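# Testa two-arm service: speaker notes for the Dresport session

**Slide 1. Title**

Good morning, and thank you to the Dresport office for arranging the room. These remarks concern the Testa service, which Lodport now offers to schools, laboratories and small manufacturers. The talk is planned for the first half of the hour. Questions are taken at the end.

(Wait for the side doors to close. The clicker works only from the left of the lectern.)

**Slide 2. What is on offer**

Testa is a rental and support service. The client receives a table with two arms, a fixed camera, a set of household and toy objects, and the Noko control software. Lodport delivers the table, carries out the first calibration on site and removes the equipment at the end of the term.

- Minimum term: 6 months
- Objects remain with the client for the full term
- Software updates are included
- Travel outside the Dresport region is charged separately

State clearly that the arms are not sold under this plan. This question came up at the January briefing and the answer given then was incomplete.

**Slide 3. Who the service is for**

Most inquiries have come from groups that want to record handling tasks and do not have staff to build a station of their own. The service suits them well. It is less suited to a client that needs heavy lifting or continuous production. Lodport will advise such clients to look elsewhere, and the account team has been instructed to do so at the first call.

**Slide 4. The table in use**

Leave this slide up while covering the next two points. The object set is mixed on purpose. Play food is light and tolerates being dropped, and it offers rounded shapes with different surfaces. Housewares add handles, lids and open slots, and these call for a different approach from the gripper.

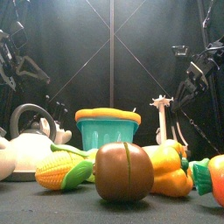

*Slide 4: Testa table with kettle, lidded basket and play food between the two arms.*

Draw attention to how closely the items stand to one another. A crowded table is a harder test than a single object on a bare surface, and clients should plan their sessions accordingly. Point to the basket behind the brown fruit: an item at the back has to be approached with the items in front of it in mind. New operators are advised to begin with fewer objects and add to them over the first week.

**Slide 5. Recording and storage**

Noko saves each attempt as a separate file with the operator's notes attached. The standard plan covers 500 recorded attempts per month. The extended plan raises this to 625. Attempts that the operator discards within the same session do not count toward the limit.

Pilot clients averaged around 200 attempts in their first month — well under the standard limit — and Lodport therefore recommends the standard plan to first-time users. A change of plan takes effect at the start of the next month.

**Slide 6. Support and known limits**

Telephone support is open from 8 a.m. to 5 p.m. Calibration should be repeated whenever the table is moved, even within the same room. Replacement gripper fingers are supplied on request.

Two limits should be stated without being asked. Noko cannot yet export to outside file formats in bulk, and the printed manual still describes the previous menu layout. A corrected manual is in preparation — do not promise a month.

**Slide 7. Next steps**

Inquiry forms are on the table by the exit. Completed forms go to the Lodport service desk, which will arrange a site visit before any contract is signed. The visit covers floor space, power outlets and lighting.

(If time is short, skip Slide 3 and go directly to questions from here.)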